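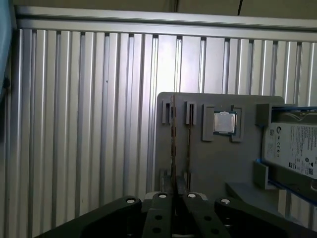

Saturday, March 12, 2022

I spent most of this week writing rules for the cell at Jorau, and I want to put down which ones I kept and which ones I threw out while I still remember the arguments.

The job is handling computer parts. Cards, processors and drives go in and out of a fixture, one at a time, with a two-finger gripper. When I started, the rules were a file called "User notes" that ran to 58 lines. Some of them were good. Some contradicted each other. Line 20 said to clear the fixture after every run, and a few lines further down it said to leave the cards in place. People had been picking whichever one suited them.

Kamlesh Rastogi wrote most of the original file and he was decent about me taking it apart. His view is that a rule should be something you can check by looking. I mostly agree. "Handle parts with care" went in the bin. "No finger contact on the contacts side" stayed, and so did "stop and call someone if a part is not square in its holder."

Speed was the long argument. The arm can move a good deal faster than we let it. We settled on 75 millimeters per second for anything inside the fixture area, and whatever the risk assessment allows outside it. I wanted lower. Kamlesh wanted no number at all, just "slow approach," and I said no, because my slow and his slow are different, and the night shift at Vashisht (they run the sister cell) has a third idea of slow. So there is a number. If it turns out to be wrong we will change it, and the change gets a date and initials next to it.

Collision limits are separate from speed and need their own line. I have seen people turn the force limit up to get past a nuisance stop and never turn it back down. The rule now says the limit can be changed only with the program stopped, and the old value gets written on the sheet before the new one is typed in. It takes half a minute. I have had complaints already.

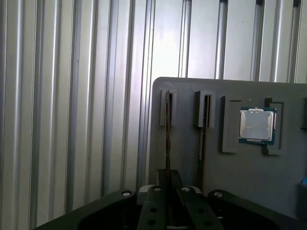

Approach direction got a whole page, which is more than anything else got. The rule is that the gripper lines up first, stops, and only then moves in along the slot. No curved paths near a part and no correcting sideways once the fingers are close. A card standing on edge gives you very little to grab, and with two thin cards in neighboring holders, as we have on the gray board, a sideways nudge meant for one can end up on the other. So we also say to name the slot in the program, by position, and never to write "next card." The processor further along the same row has its own entry, since you want the fingers on the edges of that one and off the metal lid.

I also wrote down a check for the gripper itself. Before the first run of a shift, put a driver on the four bolts on the fingers and make sure none of them turns. Look at the pads. Open and close once with nothing between the fingers. If the fingers don't meet evenly, it goes on the sheet and the cell stays off until someone signs it. This one came out of a bad day last October, when a loose finger had us chasing a vision problem that did not exist. I lost most of an afternoon to it.

Static was easier. Everyone already wore the straps. What they did not do was test them, so now there is a tester by the door and a column on the sheet.

Then the things I left out. There was a section on what to call the parts, left over from the Soladwood project, and it had grown its own vocabulary that no new person could follow. I cut it and used the ordinary names. There was a rule about keeping a hand on the stop button at all times, which sounds safe, but people can't do it and fill in the sheet as well, so they ignored it. It now says the stop button must be within reach of the person watching, and that the person watching does nothing else while the arm is moving. The second half matters more to me than the first.

What we have is 4 pages — down from the old file plus a stack of printouts taped to a cabinet. It doesn't replace the safety standards or the manual for the arm, and the first paragraph says so. If you are doing something similar, read those before you write a word of your own. Ours only covers what is particular to this bench.

I still don't have a good rule for dropped parts. Right now it says a dropped part is set aside and tagged, even if it looks fine. Kamlesh thinks that is wasteful for plain test cards and he may be right. We are going to talk about it on Tuesday.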